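Fawzy Teleoperation Sessions: Garment Folding
Gallery posted April 12, 2025

Work on the folding task for project Fawzy. An operator drives the arm by remote control, and each run is stored with its joint positions and gripper commands for training.

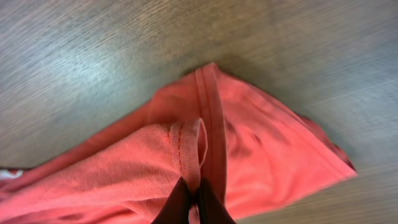
Cloth was chosen as the second task set after rigid blocks. It deforms under its own weight, so a scripted grasp point is of little use, and the operator has to pick one again on every run. The wrist view is the main input for that choice.

Wrist view, gripper closed on the coral garment at the base of the hem band. Doubled fabric gives the fingers more to hold than a single layer of knit.

Session notes: the set has 939 runs at present. Each operator drives for 10 minutes, then changes over. Runs with a dropped grasp are kept and labeled separately. Runs with a lost video link are deleted.

Motion blur during fast wrist moves remains an open item. Operators are asked to slow down before closing the gripper.

Control software: Flatavow, release 8. Page maintained by Tin-yau Man, Prundamia. The towel set will be added in September.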